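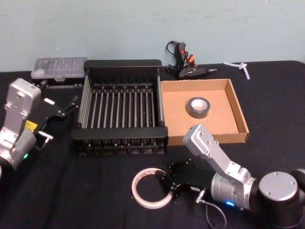 Progress report to the Hulme fund, October
Tidying robot project, Clendon workshop
Prepared by Faustino Carrillo

1. Summary of the period

In this period our main activity was the open day, which took place on a Saturday in the Clendon workshop. We had promised it in the work plan as the first public showing of the two-arm station. We received 122 visitors between 10 in the morning and the closing at 5. This is more than we expected, and the waiting line reached the stairs before lunch.

The technical work was slower than planned. I explain the reasons in section 3, together with what we ask from the fund.

2. The open day

Each demonstration used the same kind of task. The two arms work at one table and must pick up an object and put it in the place that was requested. We chose common things from a workshop and a kitchen, so that visitors could understand the task without a long introduction. Freya Wragg opened each session with a short talk and then invited one visitor to choose what should be moved and where.

We had prepared a program of five tasks. Rolls of tape were the most popular choice, maybe because people could easily judge if the result was good. A roll that lies flat is not so simple for our grippers. The fingers must come down very close to the cloth, and there is little room for an error in height. When the roll must go into a rack or a tray, the arm has also to clear the edge on the way in.
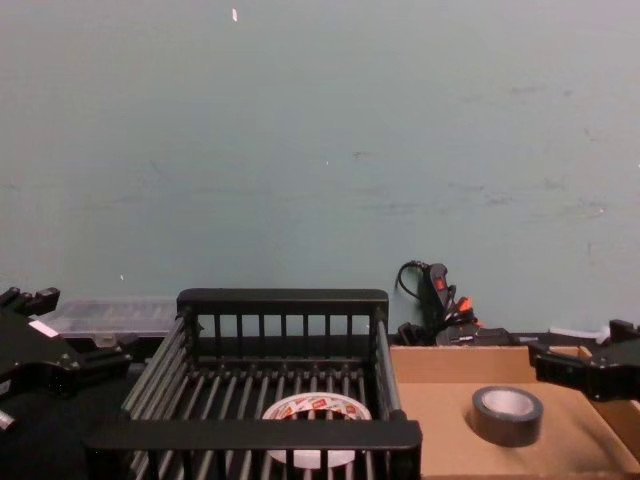 One roll of tape in the dish rack and one in the cardboard tray, between the two grippers.

We made 93 attempts during the day and wrote down the result of each one. The detailed table will be sent separately, after Freya has checked it against her own notes. I prefer not to give a success rate before this is finished. What I can already say is that the failures were mostly in the picking and seldom in the placing.

Visitors asked many questions about safety and about price. A group of teachers from Tavunano asked if the demonstration could travel to their school. We answered that we would like it, but the station is heavy and needs half a day of calibration after each transport.

3. Problems and delays

The height calibration of the table was not stable enough. We corrected it twice during the open day, and each time the visitors had to wait. The cause is probably the cloth, which makes small folds when the arms touch it. We will test a stretched cover, and a thin rubber sheet as the second option.

The Clururico software update arrived late, so we used the older version for the open day. It worked without a stop, but it moves more slowly near the table — several visitors noticed this and asked if the robot was thinking.

4. Budget

The costs of the open day stayed inside the approved line. We spent less on printing and more on electrical work, where an additional socket was necessary. We ask for permission to move the remaining printing money to the purchase of spare gripper fingers.

5. Next steps

Install the new table cover and repeat the calibration.
Move to the new Clururico version and compare it with the old one on the same five tasks.
Send the complete table of attempts to the fund.
Agree with the Tavunano teachers on a visit of their students to Clendon, in place of transporting the station.

We would be glad to welcome someone from Hulme at the workshop before the next report. Mornings are best for us, and Freya can arrange the time.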